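LISTA DE REVISIÓN DE SEGURIDAD: SALA DE RECUPERACIÓN Y JAULAS
Clínica veterinaria Pustow, planta baja
Fecha: lunes 15 de enero
Revisa: Alcides Paucar

Se marca SÍ, NO o PENDIENTE. Los comentarios los escribo yo y pido disculpas si alguna frase queda rara, el español no es mi primera lengua. Lo importante es que se entiende lo que hay que hacer.

1. Jaulas y cierres

1.1 Todos los cierres enganchan a la primera: NO
Comentario: La jaula 12 cierra solo si se levanta un poco la puerta. Un gato tranquilo no la abre, pero un perro joven que empuja con el hombro sí. No usar para perros hasta la reparación.

1.2 Barrotes sin puntas ni óxido: SÍ

1.3 Suelo de la jaula con material antideslizante: PENDIENTE
Comentario: Faltan dos alfombrillas en la fila de abajo. Para los pacientes con debilidad de las patas traseras es obligatorio, no se puede poner solamente una toalla.

1.4 Ficha del paciente visible en la puerta: SÍ

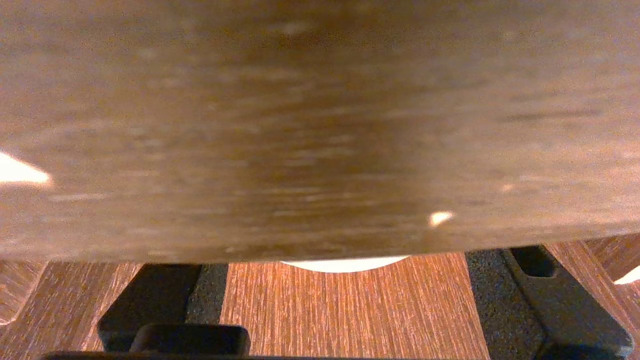
Superficie marrón con vetas, vista de muy cerca.

2. Oxígeno y calor

2.1 Botella de oxígeno sujeta con cadena: SÍ
2.2 Caudalímetro sin fugas: SÍ
Comentario: Hice la prueba con agua jabonosa en las dos conexiones.

2.3 Mantas térmicas con el cable entero: NO
Comentario: La manta Wesell tiene el cable mordido cerca del enchufe. La retiré y lleva etiqueta roja. Por favor no volver a ponerla "solo para un rato", como pasó en septiembre.

2.4 Termómetro de ambiente comprobado: SÍ

3. Medicamentos

3.1 Armario de controlados cerrado con llave: SÍ
3.2 El libro de registro coincide con las existencias: SÍ
Comentario: Última línea del libro, la 1.437. Está firmada por dos personas.
3.3 Nevera entre 2 y 8 grados: SÍ
3.4 Jeringas preparadas con nombre, dosis y hora: NO
Comentario: Encontré una sin hora en la bandeja. Fue desechada y anotada. Esto ya lo hemos hablado.

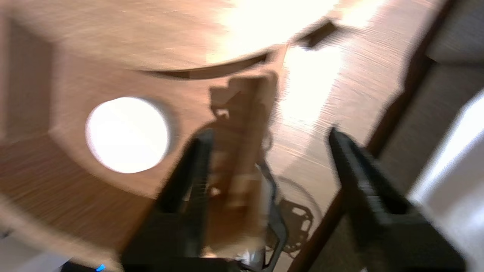
4. Traslado de pacientes

4.1 Camilla rígida disponible junto a la entrada: SÍ
Comentario: Las correas están bien, pero una hebilla va dura. Para un animal con sospecha de lesión de columna necesitamos que las correas se cierren rápido y sin mover el cuerpo.

4.2 Pasillo libre hasta rayos X: NO
Comentario: Había sacos de pienso Priken contra la pared derecha. La camilla pasa, pero la persona que va al lado no pasa. Los sacos van al almacén el mismo día que llegan.

4.3 Báscula de suelo nivelada: SÍ
4.4 Bozales de todas las tallas en el gancho: PENDIENTE
Comentario: Falta la talla mediana. Pedido hecho a Ritchie, presupuesto máximo 300 euros junto con las alfombrillas.

5. Salidas

5.1 Puerta doble: la segunda no se abre con la primera abierta: SÍ
5.2 Valla del patio sin huecos por debajo: NO
Comentario: En la esquina del fondo la tierra ha bajado y cabe mi mano con el puño cerrado. Un perro pequeño puede cavar el resto. Hasta que se rellene, salida al patio siempre con correa.

Los puntos 1.1, 2.3 y 5.2 son urgentes. Los otros se revisan otra vez cuando llegue el pedido.

Firmado: A. Paucar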